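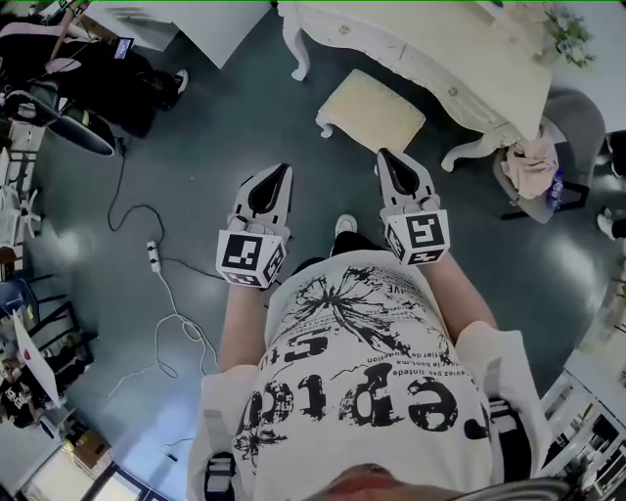
工坊实用提示：小型机器人与遥测设备的日常保养、整理与存放

Rulwood技术工坊 设备管理室编
修订日期：2018年9月12日

本页汇集工坊各工位在小型机器人、遥控底盘、地面站接收设备及配套工具的日常使用中积累的做法，供校内外使用者查阅。所列内容以手工操作为主，多数只需常用工具即可完成。涉及市电、高压气源以及大容量电池组改装的作业不在本页范围之内，应按相应的安全规程办理，并由取得资格的人员执行。

各条提示彼此独立，使用者可按需选读。设备说明书另有规定的，以说明书为准。

一、线缆的收纳与更换

线缆故障在工坊报修中占比很高，其中多数并非芯线质量问题，起因在于收纳时反复朝同一方向缠绕，使外皮内部形成扭力。建议采用正反交替的盘绕方式：第一圈正向，第二圈手腕内翻反向，依次交替。如此收好的线缆放开时可以平直展开，不会打结。初学者可先用一根较粗的网线练习，熟练后再处理细软的信号线。

盘好的线缆用魔术贴扎带固定，松紧以能插入一根手指为宜。尼龙扎带适合机箱内部的永久固定，用在经常拆装的线束上则不合适，剪断时容易伤及外皮。确需使用尼龙扎带的，剪口应与扎头齐平，残留的尖角用指甲锉磨去，以免检修时划伤手背。

线缆两端均应有标识。纸质标签贴在线上容易卷边，可先写好标签，套上一小段透明热缩管，再用热风枪低档收缩。标识内容写明用途和所属设备即可，编号另记入登记簿。同一台设备上的同型插头，可用不同颜色的热缩管区分，两端颜色务必一致。

穿过活动关节的线束应留出余量。检查方法是：断电后用手将关节缓慢转至两个方向的极限位置，观察线束有无绷紧、摩擦或被夹住的情况。余量过大同样有害，多出的部分会在运动中甩动，时间一长便在固定点附近折断。线束与金属边缘接触之处应加护套，没有合适护套时，可将旧硅胶管纵向剖开代用。

线缆外皮发黏，多为增塑剂析出所致，可用无尘布蘸少量异丙醇擦拭，晾干后撒极薄一层滑石粉再抹净。外皮已经变硬、弯折时出现细纹的，不宜继续用于活动部位，可截取完好的一段改作台面跳线。

二、接插件的清洁与保护

插头插座应在断电后清洁。先用软毛刷扫去浮尘，再用干净的尖头棉签蘸接点清洁剂逐个擦拭。棉签变黑即应更换，不要将污物带到下一个触点。清洁剂挥发完毕之前不得通电。

遥测设备常用的同轴接头，旋紧时应只转动外圈螺母，保持线缆和中心针不转。连线缆一起拧动，中心针会在插孔中研磨，久之接触不良，信号时强时弱，排查颇费时间。旋紧应使用力矩扳手；没有力矩扳手的工位，用手旋紧后再以短柄扳手轻轻带上即可，不得用长柄工具加力。

不用的接头一律加盖防尘帽。防尘帽易丢失，可在帽上穿一小段鱼线，系于面板旁的螺钉上。工坊物料架下层设有防尘帽收集盒，拆下而暂无去处的帽子请投入盒内，不要放在工作服口袋里带走。

带锁扣的扁平排线座，开启锁扣前先看清其翻转方向。翻盖式与抽拉式外形相近，用力方向却完全不同。抽拉式锁扣两侧应同时用塑料撬棒轻推，单侧用力容易使锁扣断裂。排线插入后，金属端应与座口平行，略有歪斜便应重新插入。

接插件反复松脱，而更换又一时难以安排的，可在插头与插座的外壳交界处点一小滴热熔胶。热熔胶遇异丙醇即可剥离，不影响日后维修。瞬干胶挥发时会使邻近触点和透明件发白，不得用于此处。

三、紧固件的分类与防松

工坊现存紧固件分装于110个抽屉格中，按公制规格、头型、长度依次排列。取用后余下的螺钉应放回原格；无法确认规格的，放入台面上的待检盒，不要凭目测归位。长度相差不多的螺钉混在一起，装配时极易把较长的一枚拧入浅孔，顶坏电路板或电机端盖。

拆卸设备时，建议在硬纸板上画出设备轮廓，将拆下的螺钉按实际位置插在纸板上。纸板可以保留到装配完毕，必要时在旁边注明垫片的数量和顺序。用磁性托盘亦可，但托盘应远离磁编码器和指南针模块。

螺钉防松胶按强度选用。经常拆装的部位用低强度胶，受振动较大的电机座可用中强度胶。每枚螺钉涂一小滴于螺纹前段，不必全部涂满。拧入塑料件的螺钉一般不涂胶，部分防松胶会使聚碳酸酯等材料开裂。确需防松时，可改用尼龙圈螺母或弹性垫圈。

内六角孔已经打滑的螺钉，可依次尝试以下办法：在孔口垫一小片宽橡皮筋再用扳手拧；换用稍大一号的星形批头轻轻敲入；用细锯条在螺钉头上开一道直槽，以一字批拧出。开槽之前应将周围遮盖好，铁屑落入电机或轴承，清理起来远比换一枚螺钉麻烦。

重新拧入塑料螺孔时，先将螺钉逆时针缓慢转动，待感到轻轻一落，再顺时针旋入。这样可使螺钉落入原有螺纹，避免另攻新牙。塑料螺孔滑牙后，可换用热熔铜螺母修复：烙铁温度调至略高于该塑料的软化点，将铜螺母缓缓压入，至与表面齐平为止，随后用平整的金属块压住冷却。

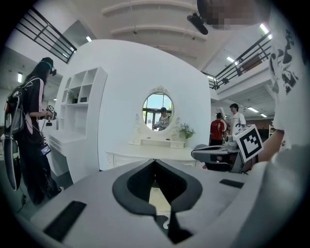 手持夹具，上装印有黑白方形标记的白色立方体

四、软垫、指垫与防滑面的养护

与物体直接接触的软垫会逐渐积存油脂和粉尘，表面变得光滑，握持力随之下降。泡棉类软垫用微湿的布按压吸附污物，不要来回搓擦，也不要浸泡。硅胶类软垫可取下后用中性洗涤剂清洗，清水冲净，平放阴干。天然橡胶不耐油，也不耐多数有机溶剂，清洁时只用清水和少量皂液。

更换软垫之前应将旧胶清除干净。残胶较厚时，用热风低档加热片刻，再以塑料刮片由外向内推起，剩余痕迹用柑橘类除胶剂擦去。除胶剂本身也会留下油膜，最后须用异丙醇再擦一遍，待完全挥发后方可贴新垫。

裁切泡棉宜用新刀片，一刀到底。先在泡棉下垫切割垫，用钢尺压紧，刀身与台面垂直。较厚的泡棉可先放入冰箱冷藏，使其略微变硬再切，边缘会整齐得多。形状复杂的软垫，先用卡纸做样板，在实物上试合无误，再照样板裁切，样板写明设备名称后存入文件夹，供下次使用。

双面胶贴合后应均匀加压，静置过夜再投入使用。Ekwueme牌台面压块附有毛毡底，可直接压放；用其他重物时，中间应隔一层软布。

五、可充电电池的使用与存放

锂聚合物电池使用前应逐块查看外观。凡有鼓胀、外皮破损、气味异常或引线绝缘开裂者，立即停用，移入金属防火箱，并通知设备管理室。不得刺破鼓胀的电池放气，也不得用胶带缠紧后继续使用。

充电应在专用充电台上进行，充电期间工位须有人值守。充电器所选的电池类型和节数应与电池标签一致，启动前再看一遍屏幕。刚用完的电池应待其降至室温后再充，刚从寒冷室外带入的电池亦同。每个充电台同时充电的电池不得超过4块，各块之间留出空隙。

较长时间不用的电池，应调至存储电压后放入防火箱，不宜充满存放，也不宜用空存放。多数平衡充电器带有存储模式，可直接选用。箱内电池的正负极接头应分别加盖绝缘帽，没有绝缘帽的，剪一段吸管套上，再以纸胶带固定。每年1月，设备管理室对库存电池统一测量一次内阻，内阻明显上升的贴黄色标签，只限台面测试使用。

镍氢电池成组使用时，应将容量与新旧相近者编为一组，并在电池上用油性笔写明组号。各组之间不得拆散混用。遥控器等耗电较小的设备，停用前应取出电池。电池仓内如有白色或绿色结晶，用棉签蘸少许白醋擦除，再用清水湿润的棉签擦净，晾干后检查弹片是否仍有弹性。

六、焊接工位

烙铁头的寿命主要取决于收工时的习惯。结束焊接后先在烙铁头上加一层新锡，再关闭电源，下次升温后擦去即可。每焊几个点便用铜丝球清理一次，湿海绵仅作辅助，含水以拧后不滴水为度。不得用砂纸或锉刀打磨烙铁头，镀层一旦破损便无法恢复。

烙铁温度宁低勿高。焊点迟迟不化，多因烙铁头过细，换用较粗的刀形或马蹄形头往往比调高温度更见效。焊接大面积接地的焊盘时，可先将电路板放在预热台上升温，再行焊接。

焊接插头时，将另一只配对的插头插上，可起到定位和散热作用，避免塑料受热后插针歪斜。多股线先镀锡再焊入焊杯；准备用螺钉压接的多股线则不应镀锡，锡层受压后会缓慢变形，接头逐渐松动，应改用冷压端子。

热缩管须在焊接之前套入线上，并推至远离焊点之处。此点看似简单，返工却多由此而来。建议将所需热缩管事先剪好，与待焊线头一并摆在台面左侧，套一段，焊一处。

焊后残留的助焊剂，用硬毛刷蘸异丙醇刷洗，再以无尘布覆盖在板面上，隔布刷拭，使溶解后的残留物被布吸走。仅刷洗而不吸除，残留物会在整块板上摊成薄薄一层黏膜。焊接时排烟装置应保持开启，吸口靠近焊点；饮食一律不得带入焊接工位，离开前洗手。

七、光学窗口与镜头

镜头表面有灰时，先用气吹吹去浮尘，再考虑擦拭。带着沙粒擦拭所造成的划痕无法修复。气吹在使用前先对空捏几下，排出内部积尘。罐装压缩气体须直立使用，倾斜喷出的液体可能损伤镀膜。

擦拭应使用专用镜头纸或洗净的超细纤维布，将清洁液滴在布上，由中心向外轻轻打圈。超细纤维布清洗时不加柔顺剂。洗好的布装入自封袋，袋上注明“光学专用”，与擦拭台面的布分开存放。

深度传感器和激光测距模块的窗口多为塑料材质，不耐丙酮，也不耐含氨的玻璃清洁剂，用微湿的布擦拭即可。窗口保护膜出厂时贴得很平整，启用设备前应确认其已揭除。测距数值偏小或忽大忽小时，先查看窗口有无指纹和残膜。

镜头对焦确定后，可在镜筒与座圈之间画一道细线，日后受碰动时一看便知。需要固定的，点少许低强度螺纹胶于两处相对位置，不要绕镜筒涂满。

八、印刷标记与标定板的保管

用于定位的黑白标记应保持平整、哑光、边缘清晰。自行打印时使用哑光纸，打印设置选择实际大小，关闭一切自动缩放。打印后用钢尺量取边长，将实测值写在背面，软件中填写的尺寸以实测值为准。

粘贴标记宜用喷胶或整张双面胶，液体胶水会使纸面起皱。先对齐一边，再用刮板从该边缓慢推向另一边，将气泡赶出。粘在立方体或转角处的标记，应各面分别裁切、分别粘贴，一张纸折过棱边会使图案变形。标记外圈的白边属于图案的一部分，裁切时应予保留。

表面沾污的标记用橡皮轻擦，擦不净便重新打印。透明胶带覆膜反光较强，在灯下容易造成误检，需要防水的，可选用哑光冷裱膜。标定板竖放于带隔板的柜中，板与板之间夹一层薄泡棉，不要平叠，也不要靠在暖气附近。 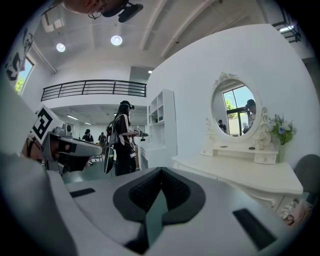 九、头戴与背负用品的清洁

头戴设备、耳机、肩带等与皮肤接触的用品，每次使用后均应清洁。可拆的面垫取下后用中性皂液手洗，平放阴干，不得放入烘干机。不可拆的部分用不含香精的湿巾擦拭，擦时镜片朝上，防止液体流入机身。

尼龙肩带浸入温水，加少许洗涤剂，浸泡片刻后用软刷沿织纹方向刷洗。塑料扣件以清水冲洗，扣舌处如有沙粒，可用牙签剔除。扣件出现发白的弯折痕迹，即表明材料已疲劳，应更换整副扣件，公母两半不可拆开混配。

魔术贴的钩面容易缠满线头和毛发，粘合力因此减弱。用废旧的细齿梳或胶带切割座的锯齿边横向刮过，即可带出大部分杂物。收纳时将钩面与毛面对合，避免勾坏旁边的织物。

头戴设备应放置在支架上或硬盒之内，镜片不得朝向窗户。阳光经镜片聚焦后会灼伤内部显示部件，时间很短便足以留下永久斑点。

十、轴承、齿轮与润滑

润滑之前先行清洁。旧脂与灰尘混合后形同研磨膏，在其上添加新脂并无益处。开放式轴承可拆下后用清洗剂漂洗，旋转数次，再换一份干净的清洗剂漂洗一遍，置于无尘纸上晾干。不得用压缩空气吹动轴承使其高速旋转，滚珠缺油高转会立刻擦伤滚道。带密封盖的轴承不作清洗，转动不顺即行更换。

塑料齿轮应使用标明适用于塑料的润滑脂。Betix白色润滑脂为工坊统一配发，置于各工位右侧抽屉，挤出米粒大小一点，涂于齿面后手动转动数周，多余部分用纸巾抹去。同步带传动不加任何润滑剂，带面沾油后应及时更换。

丝杠润滑时，先用不掉毛的布沿螺纹擦净，再将少量润滑脂点在螺母附近，令螺母往返行走数次，使其分布均匀。直线导轨两端积存的黑色油泥也应一并清除。导轨保养后填写保养卡，卡片挂在设备侧面，以便下一位使用者了解情况。

舵机转动时有异响，多为齿轮缺齿或夹入杂物。拆开齿轮箱前应先拍照，记录各级齿轮的上下次序。装回后不通电，用手轻轻转动输出轴，感觉全程阻力一致，方可接线试转。

十一、天线与地面站附件

鞭状天线存放时应保持平直，折叠关节处于自然状态。卷尺式弹性振子展开时面部应避开其弹出方向，收起后用专用卡扣锁住。振子边缘较为锋利，可用细砂纸顺边轻磨，再贴一层薄聚酰亚胺胶带。

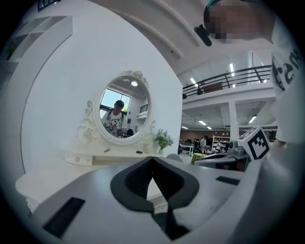 室外使用过的天线接头，收回后应先擦干，再放入装有硅胶干燥剂的密封盒。干燥剂由蓝变粉即已吸湿饱和，可在烘箱中低温烘干后重复使用。户外接头的防水处理采用三层包裹：先绕一层电工胶带，再绕自融胶带，外面再绕一层电工胶带，自下而上缠绕，使搭接口朝下，雨水不致沿缝渗入。日后拆除时沿纵向划开最外两层，最里一层可使接头保持干净。

三脚架各节管锁在收纳前应全部打开，用干布擦去沙土后再收回锁紧。泥沙嵌入管锁时，将该节完全抽出清洗，注意垫片的朝向。脚架中心挂钩可悬挂沙袋增加稳定，沙袋底部以轻触地面为宜，悬空摆动反而会带动整副脚架。

方位旋转器每季转动一次全行程，即使无观测任务亦应执行，以免润滑脂局部凝结。控制线在旋转器下方留出一个垂弯，兼作滴水弯使用。

十二、三维打印件的修整与收纳

打印件去除支撑时，应戴护目镜，用斜口钳由外围向内逐段剪除，不要整块掰下。支撑与零件之间的残痕先用刮刀修平，再以砂纸由粗到细打磨。聚乳酸材料受热变软，打磨时宜加水，或打磨片刻后停一停。

孔径偏小时，用手持钻夹夹住钻头，以手缓慢转动扩孔。电钻转速过高，孔壁受热熔化后会将钻头抱死。轴承座孔应少量多次扩削，以轴承可用拇指压入为准。

开封的打印耗材放入密封箱，箱内放干燥剂与湿度卡。打印时若听见细小爆裂声，或表面出现毛刺和气孔，即为耗材受潮，应先烘干再用。料盘取下后，线头须穿入盘边小孔固定；线头一旦松脱钻入下层，打印到中途便会缠死。

常用备件应打印两份，一份装机，一份装袋入柜，袋内附纸条写明材料、层高与填充方式。已淘汰的旧版零件应及时剪断后投入回收箱，避免与新版混淆。

十三、工具借还与工位清扫

工具墙按轮廓挂放，空出的轮廓即为借出工具。借用者应在对应位置挂上自己的号牌，归还时取下。工坊工具登记簿现收录工具超过1129件，其中19件属精密量具，存于设备管理室，须当面借还。

游标卡尺用毕，应擦净测量面，两爪之间留一道细缝后放入盒中。千分尺亦同，两测砧不得紧贴存放。量具不得与锤子、锉刀同置一个抽屉。钢尺生锈后，可用橡皮蘸少许机油沿刻度方向擦拭，不要使用钢丝球。

台钳钳口每周清扫一次，丝杠处以刷子扫净铁屑后薄涂一层机油。夹持铝件和塑料件时加装软钳口，没有现成软钳口的，可用两段铝角材代替，内侧粘贴薄皮革。

清扫工位应自上而下进行，先搁架，后台面，最后地面。金属屑用刷子和簸箕收集，不得用手抹，也不得用嘴吹。碳纤维板切割产生的粉尘具有导电性，且刺激皮肤和呼吸道，切割时应采用湿切并佩戴口罩，事后以湿布擦拭，用过的湿布单独装袋。

Zarby台式吸尘器仅限吸除干燥的塑料屑和纸屑。滤芯应在室外轻拍清理，水洗后的滤芯须彻底晾干才能装回。吸尘软管吸力下降时，先检查弯头处是否卡有扎带残段。

防静电台垫用专用清洁剂或清水擦拭，普通家用清洁剂会在表面留下绝缘膜。腕带每日使用前在测试仪上检测一次，指示不合格的，先将腕部略微润湿再测；仍不合格的，换用备用腕带，并将原腕带送检。接地线的夹子应夹在裸露金属上，不要夹在喷漆表面。

十四、化学品与胶粘剂的存放

异丙醇、丙酮等易燃溶剂存于防火柜，工位上只保留小瓶分装。分装瓶须写明品名和分装日期，不得使用饮料瓶。沾有溶剂的纸巾应投入带盖金属桶，当日清空。

环氧胶两组分的瓶盖颜色不同，盖错后瓶口即会固化封死。用完应先擦净瓶口再盖，并将两瓶分置盒子两侧。调胶时在纸杯底部刮匀，再倒入另一只干净纸杯继续搅拌，可以减少杯壁上未混合的胶液。调好的胶不宜大量留在杯中，堆积的胶液固化时发热明显，应摊薄在废纸板上待其硬化后丢弃。

瞬干胶开封后直立放入密封罐，连同一小包干燥剂置于冷藏柜。取出使用前先放至室温，以免瓶口凝水。手指误粘时不要强行拉开，浸入温肥皂水中缓慢搓动即可分离。

硅橡胶用于电路板固定时，应选用中性固化型。固化时散发醋酸气味的品种会腐蚀铜箔与触点，只可用于无电子元件的结构部位。

使用中发现本页内容与实际设备不符的，请填写更正单交设备管理室，更正内容将在下次修订时并入相应条目。

相关内容
· 防静电工作台的布置与接地检查
· 冷压端子与压线钳对照表
· 热熔铜螺母安装步骤
· 锂聚合物电池停用与回收办法
· 同轴接头型号辨认
· 三维打印耗材烘干须知
· Rulwood技术工坊工具借还规则
· 量具送检登记表填写说明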